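Flarnon support tracker
Right arm drifts during hold on the two-arm cutlery sorting cell, control stack on Maihi branch
Status: Resolved, follow-up open
Component: motion control / planner bridge 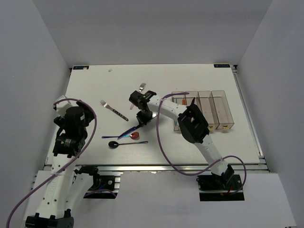
Opened by: Climholm bench team

Hello all, and thank you in advance for reading what is going to be a longish ticket. We have been fighting with this one since early February and I'd like to get the whole story down in one place, including the parts where we went the wrong way, in case another site is about to go the same way.

We run the two-arm table with the four-compartment organizer, sorting forks, knives and spoons under the learned policy. The policy sends chunks of joint targets, the planner bridge (Morkitz, stock config apart from the workspace limits) smooths them, and the controller on each arm does the rest. Most of the time it's lovely to watch. But every so often, when the right arm is holding a piece of cutlery over the table and waiting for the next chunk, the wrist creeps. It's slow, a few millimeters at most, always in the same direction, and then it snaps back when the next chunk arrives. With a spoon you would hardly care. With a knife the tip ends up lower than the planner thinks it is, and we have had it brush whatever is lying underneath.

What we expected: with no new targets, the arm holds its last commanded position.
What we get: the commanded position itself moves. I want to stress that, it took me far too long to look at it. The encoders and the command agree with each other nearly perfectly all the way through the creep.

Update, same afternoon

Things we have tried so far, none of which helped:

Re-ran the gravity compensation calibration on the right arm, twice, once with the gripper open and once closed.
Raised the position gain on the wrist joints. The arm got noisier and crept just as far.
Swapped the planner's workspace limits between left and right to see if the problem would follow the config. It stayed on the right arm.
Turned off the perception node altogether and replayed a recorded episode from disk. Still creeps! I was quite pleased about this one, as it takes the detector and the camera calibration out of the picture in one go.

I've attached the log from the replay. The clearest stretch begins at step 1,608, where the right arm goes into a hold and the left arm is idle.

Reply from Flarnon support

Thank you for such a thorough write-up, and please don't apologize for the length. The replay log was just what we needed.

Could you do two small things for us? First, print the timestamp of the last chunk the bridge accepted next to the timestamp it is using for interpolation. Second, tell us whether hold_on_stale is set for both arms or only for the left. In the Maihi branch that setting moved from the global section to the per-arm section, and an old config file will load without any complaint.

Reply from Climholm bench team

Well, there it is. The setting is present for the left arm and missing for the right. We copied the left block over by hand when we moved to Maihi, and I suppose somebody went to lunch halfway through the second one (it may well have been me).

Timestamps from the same stretch of the replay:

step 1608 right: last chunk age 86 ms, mode=interpolate
step 1609 right: last chunk age 182 ms, mode=extrapolate
step 1609 left: last chunk age 182 ms, mode=hold

So once the chunk runs out, the left arm holds and the right arm carries on along the last velocity it was given, very gently, until something fresh turns up. That explains why the command and the encoders always agreed, and why all my fiddling with gains did nothing.

I added hold_on_stale: true to the right arm block, restarted the bridge and replayed the same episode 4 times. No creep in any of them. I then put the gains back where they were before I started meddling, and the wrist is quiet again too.

Reply from Flarnon support

Wonderful, glad that did it. We are marking this resolved and opening a follow-up on our side, so that the bridge refuses to start if a per-arm setting exists for one arm and is absent for another. A warning in the startup log will go in first, and the hard check after that.

One request before you go back to live runs: please turn the perception node on again and leave the chunk age printout enabled for your next session. An age of 182 ms is higher than we would like to see in a replay from disk, and we'd like to know if the live policy is any better. You can add the log to this ticket, it will stay open for comments.

Reply from Climholm bench team

Will do, printout is still on. I'll add the live log here once we have a full session recorded.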